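Bon, le concours de soupes de Pletmont, c'est fini pour moi. Pas prise. 229 recettes envoyées, quatre gardées pour la finale, et mon velouté panais-poire n'y est pas. J'ai boudé une soirée, pas plus.

Je vous raconte vite fait, le four sonne dans dix minutes.

À la base je voulais envoyer autre chose. Un bouillon de pois chiches au citron confit, celui que je fais tout l'hiver. Et puis Ebise Araya (vous la connaissez, elle commente souvent ici) m'a dit que le citron confit, tout le monde allait y penser. Donc panais. Deux semaines de panais. Les enfants n'en peuvent plus.

Premier essai trop sucré. Deuxième essai, poire pas assez mûre, texture de sable. Le troisième était bien mais j'ai rien noté, évidemment. Il a fallu tout refaire dimanche en pesant chaque truc.

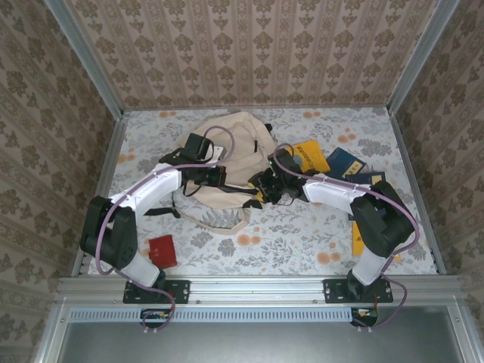
Ce qui a tout changé – le panais rôti avant, avec une cuillère de miel et du thym. Four bien chaud, on laisse colorer pour de vrai. Ensuite seulement le bouillon, la poire en dés, et on mixe long. Plus long que ça. Un filet de crème si vous voulez, moi je mets du lait d'avoine parce que c'est ce qu'il y a dans le frigo.

Pour 4 :
600 g de panais
2 poires bien mûres
1 oignon
80 cl de bouillon de légumes
miel, thym, sel, poivre
quelques noisettes grillées pour le dessus

Le règlement limitait le texte à 3000 signes, photos à part. J'avais écrit le double, j'ai coupé toute l'histoire de ma grand-mère. Peut-être une erreur, les finalistes racontent tous leur vie ! Celle de Declan Ó Conaill, une soupe de moules au cidre, me fait très envie, je l'essaye dès que je trouve des moules corectes.

Bref. Je garde le velouté, il passera à la maison tout l'automne. Et le bouillon au citron confit arrive sur le blog en octobre, avec les quantités cette fois, promis. Si quelqun tente avec du céleri-rave à la place du panais, dites-moi en commentaire ce que ça donne.

Ça sonne, je file.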